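Motion Planning Engineer, Rostport

Gostmont builds software for taking apart used desktop computers. We need an engineer for Fawzy, our planner, which decides how a gripper reaches a part between cables and sheet metal.
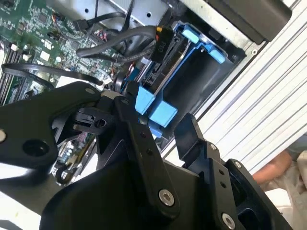 You will write C++ and Python, fix grasp planning near cables, and maintain Idum, the tool we use to replay failed runs. Expect 2 days a week in the lab. Experience with collision checking is required; ROS 2 is a plus.

Full time, on site, 8 weeks of paid training. Send a resume and a code sample by the end of October. Interviews are held on Tuesdays.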